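Chapter 4
Keeping Food Through the Seasons

By the end of this chapter you should be able to:
explain why fresh food spoils
tell ripening apart from rotting
choose a sensible place in an ordinary home for the foods you buy most often

When I was first asked to teach household food storage, I brought a sack of onions to class and asked everyone where they would put it at home. We spent the whole hour on that one question, and I have opened the course with it ever since (the onions go into soup afterward, so nothing is wasted). Some students said the refrigerator, some said the cupboard under the sink, and Saskia Lockyer, who had grown up on a farm outside Zodholm, said the attic stairs. Her answer was the best of the lot! The stairs were cool, dark and drafty, and onions like all three.

Containers matter as well, though perhaps less than the shops would have us believe. What most fruits and vegetables want is a little moving air. Woven baskets have been used for this in a great many places, and they still do the job nicely, with one caution about lids: a closed lid holds in moisture, and moisture is an open invitation to mold.

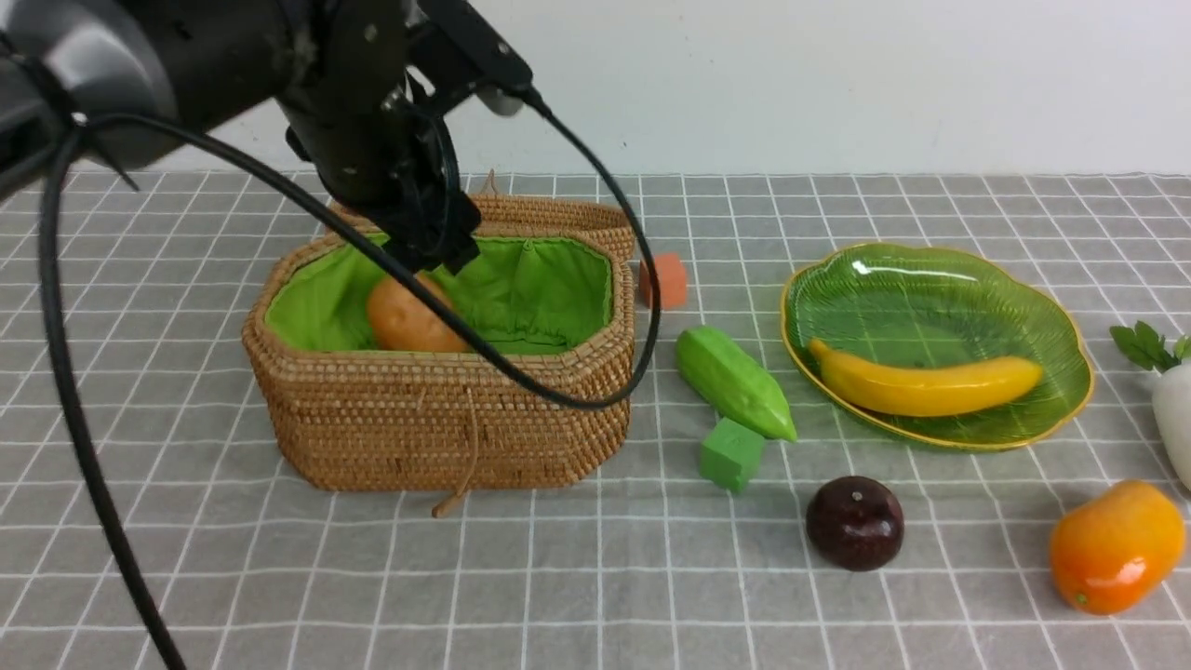

Potatoes need darkness too, or they turn green and bitter, so a paper sack with the top folded over suits them very well. Keep them away from the onions if you possibly can, as the two tend to shorten each other's lives.

4.1 A Living Thing on the Shelf

It helps to remember that a fruit goes on living after it is picked. It breathes, in its own slow way, taking in oxygen and using up its stored sugars, and as it does so it gives off water and a little heat. Warm rooms hurry all of this along. A cool one slows it down, and most of what we call storage is simply a matter of slowing things down kindly.

Some fruits also give off a gas called ethylene, which tells them (and their neighbors) to ripen. Bananas, pears, tomatoes and papayas all belong to this group.
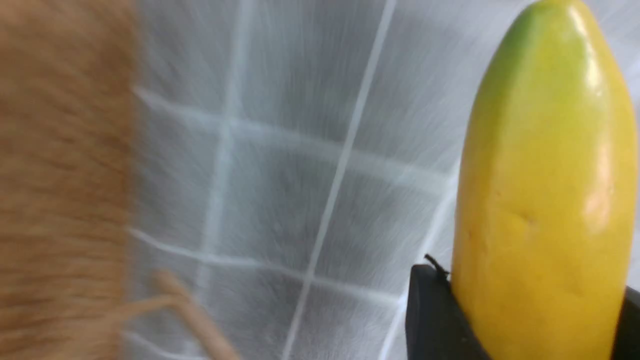 A papaya bought partly green can be left on the counter until most of the skin has turned yellow and the flesh gives slightly under your thumb. After that, into the refrigerator it goes, and you should plan to eat it within a few days. Strawberries and grapes are another matter altogether. They will not grow any sweeter once they have left the plant, however patiently you wait.

Before You Read On

Choose one shelf or drawer in your kitchen and write down what is kept there. Next to each item, note whether the spot is warm or cool, light or dark, dry or damp. Keep the page in your notebook, and we will come back to it in Section 4.3.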